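Tag der offenen Tür bei Skulel

Im März war ich in Dastanitz beim Tag der offenen Tür von Skulel. Die Anfahrt ist einfach, der Parkplatz liegt hinter Halle 2000. Vorgeführt wurde ein Roboterarm in einer simulierten Küche, gezeigt auf einem großen Monitor. Die Aufgabe hieß schlicht »Hotdog«. Steuern durfte man nicht, Fragen stellen schon.

Mir gefiel, dass die Küche nicht leer geräumt war. Auf der Insel stehen auch Obst und eine Topfpflanze, um die der Arm herumkommen muss.
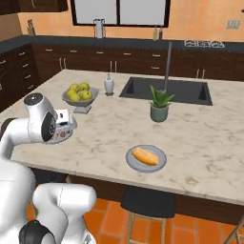
Am Teller

Interessanter wurde es für mich bei den Fingern. Brötchen und Wurst liegen dicht hintereinander auf dem Teller, der Greifer muss von oben genau dazwischen. Laut Vorführer rechnen sie pro Aufgabe 100 Durchläufe und werten danach die Fehlgriffe aus. Die Software heißt Carrillo und läuft auch auf einem normalen Arbeitsrechner. 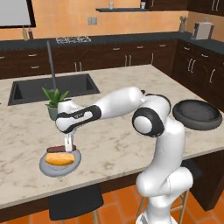 Was ich mitgenommen habe

Ein Faltblatt und die Einsicht, dass mein eigener Rechner dafür zu alt ist. Im Herbst soll es einen zweiten Termin geben, dann mit Anmeldung.

Neueste Beiträge
Brarnatent: Werksführung mit Kantine
Saugroboter nach 900 Stunden
Lötkolben reparieren

343 Aufrufe
Kontakt | Impressum | Nach oben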